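Chapter 4
Showing the Task: Hand Guiding and Remote Control

After reading this chapter, you should be able to:
Tell hand guiding from remote control and say when each one fits the job.
Set up a recording session in a simulator.
Decide which demonstrations to keep and which to throw out.
Name the most common faults in a set of recorded demonstrations.

Key terms: demonstration, hand guiding, leader arm, operator, episode, wrist view, dead time

4.1 Why show instead of program?

In Chapter 3 you wrote a pick-and-place routine as a list of positions. That works well when the part is always in the same spot. Move the part a hand's width to the left and the routine closes on air. You can add a sensor and more rules, but the list grows quickly, and each new rule has to be tested against the old ones.

The other way is to show the robot what you want. A person carries out the task with the robot's own arm and gripper while the computer records every joint angle, every gripper command and every camera view. One full recording, from start position to finish, is called an episode. A learning program then looks for the link between what the cameras saw and what the operator did.

There are two main ways to give a demonstration. In hand guiding, the operator takes hold of the arm and moves it directly. In remote control, the operator stands apart and works a leader arm, a handheld controller or a 3D mouse, and the robot follows. Hand guiding is easy to learn, but your own hands and sleeves end up in the camera views. Remote control keeps the views clean - at the price of losing your sense of touch.
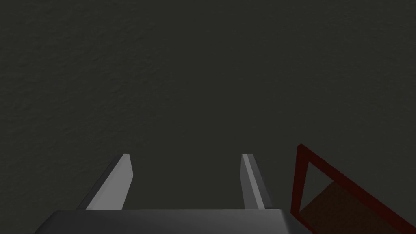

Remote control also works on a robot that exists only in software. The exercises in this chapter use the Vukau simulator, and you will need a controller with at least one trigger for the gripper. Practice with the wrist view alone before you turn on the overhead view. The trained program may have to rely on that same view, and an operator who leans on a better one will make moves the program can't explain.

4.2 A first set of recordings

Kolbrún Holst and Halfdan Þorgeirsson recorded a training set for Hositbridge, a small maker of sorting cells. They collected 1,176 episodes and removed 196 of them before training. Of those removed, 38 had long dead time at the start, where the operator had pressed record and then sat still. Another 26 ended before the gripper had opened. The rest were thrown out for missed grasps.

Missed grasps are not always useless. If the operator backs off, lines up again and finishes the task, the episode shows how to recover - keep it, and mark it in the log. Section 4.5 covers log entries.

Before going on, open the Vukau practice file and record five episodes of your own. Save all of them, including the bad ones. You will sort them in Section 4.3.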